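Home A–Z Colours Pigments Dyes Contact

Magenta

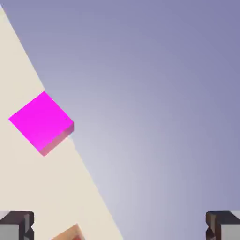
A magenta cube on a cream tabletop (computer rendering).

14 shares 6 comments

Magenta is a purplish red, or a reddish purple if you come at it from the other side, and people have been arguing over which of those it is for as long as I've been writing these entries. I lean towards red. My wife leans towards purple, and she did the curtains, so she wins at home.

Name

The colour takes its name from a dye, and the dye takes its name from a battle. In 1859 the French and Sardinian armies beat the Austrians near the town of Magenta, in northern Italy. A new aniline dye had come out in France that same year under the name fuchsine, after the fuchsia flower, and before long it was being sold as magenta to cash in on the victory. I do love that. You can still find both names in old dyers' books, sometimes for the same stuff on facing pages!

The dye

Fuchsine was one of the early coal tar dyes, following close behind mauve, which William Perkin had stumbled on in 1856 while he was trying to make quinine. It gave a very strong colour on silk and wool, though it faded badly in sunlight. I have a ribbon from a house sale in Zaltby that is bright as anything on the folded side and a sort of tired pinky beige on the other. Paora Mudgway, who taught me to dye wool, reckons it's an early aniline and I'm happy to take his word for it (neither of us has had it tested).

His own recipe card, the one he calls the Rácz card after the woman he copied it from, makes enough for 200 grams of yarn. It uses a modern acid dye, much safer to handle and far less likely to fade on you. I still wear gloves. The one time I didn't, I had pink thumbs for a week.

Magenta and light

Now for the odd part. If you spread white light out with a prism you get red, orange, yellow, green, blue and violet, and no magenta anywhere. There isn't a single wavelength for it. We see magenta when red and blue light reach the eye together with little or no green, and the brain fills in a colour to suit. Some people take this to mean that magenta doesn't exist, which I think is a bit hard on it. Pink and brown aren't in the rainbow either and you don't hear anyone complaining about brown.

On a screen, full red and full blue with the green switched off gives you the brightest version, which shares its web colour code with fuchsia.

Magenta in printing

Magenta is the M in CMYK, next to cyan, yellow and black (the K is usually said to stand for "key"). The ink soaks up green light and sends back the red and the blue. Printer's magenta is duller and redder than the screen sort, so a poster that glows on your monitor can look rather flat on paper. I learnt this at the Joston print shop, where I ordered 242 show programmes and got a box of something closer to raspberry. They were very nice about it, but it was my own file that was wrong.

In the garden

Plenty of flowers come close: rose campion, some of the hardy geraniums, foxgloves on a good day. Gertrude Jekyll famously couldn't stand the colour and called it malignant. I've got a whole bank of geraniums by the back gate and the bees don't seem to have read her.

See also: Cyan, Fuchsia, Mauve, Solferino

Last updated Jan 17, 2023

Share Tweet Print 6 comments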